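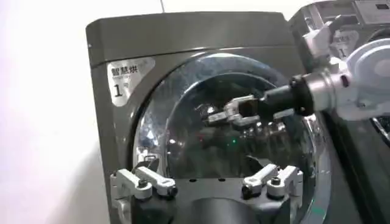

The Last Warm Thing in Winley

There is a point in every British winter, usually a Wednesday, when the clothes horse wins. It has stood in front of the radiator since October, the windows are streaming, and the jeans you hung on Sunday have reached a condition best described as cheese. You give in. You go and look at tumble dryers.

I had held out for seven years, mostly on the strength of a washing line and a poor memory. Then came the towels. Two of them, washed in good faith, took so long to dry in my flat in Winley that they had to be washed again, and I began to see how a person might spend 70 years doing this and call it a life.

The showroom at Skilby is a humbling place. Dryers used to be white boxes that lived in the garage and were spoken of, if at all, in connection with the electricity bill. Now they come in charcoal, with a chromed ring round the door fit for an ocean liner, and dark glass you could check your teeth in. Many claim to be smart. I have owned socks for long enough to be wary of this.

What the smartness comes to, as far as I can tell, is knowing when to stop. The old Cumitine my parents ran had a dial, and the dial had opinions, and jumpers went in for an adult and came out for a doll. A sensor that feels for damp and calls time is worth paying for. The tune it plays afterwards is not.

Clean the fluff filter every time, and leave the wool out of it.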